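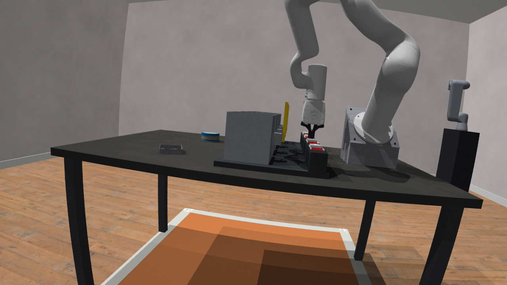 Credit: Gebhard Schwaiger / Dotstead

Chapter 4
Why Bread Rises

Bread is one of the best science lessons you can eat! Mix flour, water, salt, and a pinch of yeast, walk away for the afternoon, and you come back to something alive – stretchy, puffed up, and smelling faintly of apples. In this chapter we'll find out what was going on while you were gone.

Start with the yeast. It is a single-celled fungus, and it loves sugar. Flour doesn't hold much sugar to begin with, but it has plenty of starch, and once water gets in, enzymes in the grain begin snipping that starch into smaller sugars. The yeast eats those and gives off carbon dioxide and alcohol. Most of the alcohol leaves in the oven. The gas is what we want.

Gas alone would simply bubble away, the way it does in a glass of soda. Dough holds on to it with gluten, a network of proteins that forms when wheat flour gets wet (try stretching a well-kneaded piece until light shines through it – that thin sheet is gluten at work).

Temperature matters a great deal. A dough that doubles in a warm kitchen may need all night in the refrigerator, and the slow one often tastes better. The bakers at Lallholm, a small mill town we'll visit in Section 4.2, keep their rye starter in a stone cellar and feed it every evening. Their March loaves are noticeably more sour than their summer ones, and we'll work out why.

Before you read on, stir 300 grams of flour into 200 grams of water, cover the bowl, and leave it for 17 minutes. Don't knead it. Then pull a corner of the dough and feel how much smoother it has become all by itself. Write down what you notice, and keep your notes for the lab at the end of the chapter.

Comments

Belkadi
Did the flour and water thing with my kids and they wouldn't stop pulling on it. Can you bake it after?

ernari77
Does spelt work for the first activity? Mine tore right away.

Belkadi
@ernari77 mine too with spelt, go gentler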